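Bivport Hand Grippers – Set-up Guide
Section 4: Showing the task by hand

By now you should have both hand grippers charged, paired and sitting happily on the Bivport start screen. If the screen still says "Searching", go back to Section 3 and don't try to hurry it along – pairing can take up to 2 minutes.

4.1 Before you pick anything up

1. Clear the table of anything that isn't part of the task.
2. Squeeze each gripper fully closed, then let it open again. It should move freely.
3. Look at the lining on the inner face of each finger. A little fraying along the top is quite usual after a few weeks' work, but a strip that lifts when you stroke it with a fingertip wants replacing (Holst lining strips, part 43).

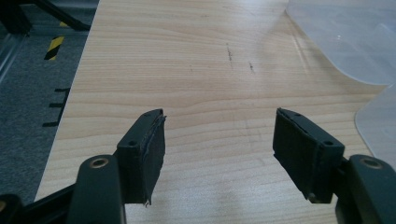

4. Press "Zero" with the fingers wide open and hold still until you hear the tone.

Note: If you change a lining, please zero again afterwards, even if it looks just the same as the old one.

4.2 Recording

5. Stand comfortably, with your feet where you can leave them. Let the cables hang with plenty of slack.
6. Press "Record" and wait for the second tone.
7. Carry out the task at an easy, even pace, much as you would if you were showing a new colleague. With a lidded box, open the lid all the way before you reach in, and keep your wrists low so that the fingers clear the rim.

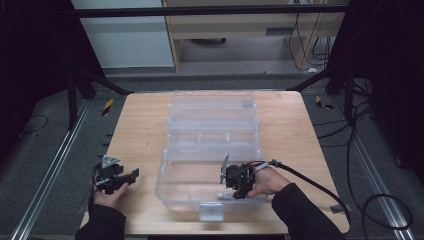
8. When you let go of a small part, pause for a moment before drawing your hand back. The Joststead software looks for that pause when it divides the recording into steps.
9. Press "Stop". Give the recording a name you will still understand in June.

CAUTION: Keep your own fingers out of the jaws, and never wind a cable round your wrist to tidy it away.

Note: Storage on the standard unit holds some 900 recordings. Move older ones to the Zindcombe archive before you reach that figure (see Section 6).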